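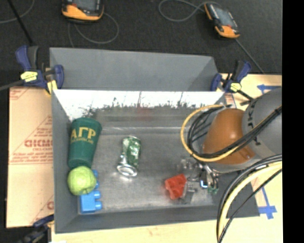 ## Budstead's swap and sort room is open again for October

Great news for anyone with a garage full of odds and ends: the sorting room at the Budstead reuse center is back, and it's bigger than before! The reopening comes after 13 weeks of work on the old Gilmartin building, with new lighting, wider doors and a proper drop-off counter on the Helum Street side.

The mixed bins are still the heart of the place. Everything goes in together at first, so a green plastic cup with gold Greek letters can end up lying beside a dented drink can, a couple of chunky toy blocks in red and blue, and an apple. Toys and cups go to the swap shelves, cans go to metal recycling, and food goes to the compost heap behind the Nirden allotments (the tomatoes there were fantastic this summer).

Last season the center handled 3,976 items, a record for the town, and the toy shelf was the busiest spot by a mile. Building blocks are especially welcome this time, even single ones with no set to go with them.

Drop-off runs from 2 p.m. until early evening. Please rinse cans and cups before bringing them in, and keep glass in a separate box. Swap shelf visits are free, with a limit of 2 bags per household. Parking is at the back, past the bike racks.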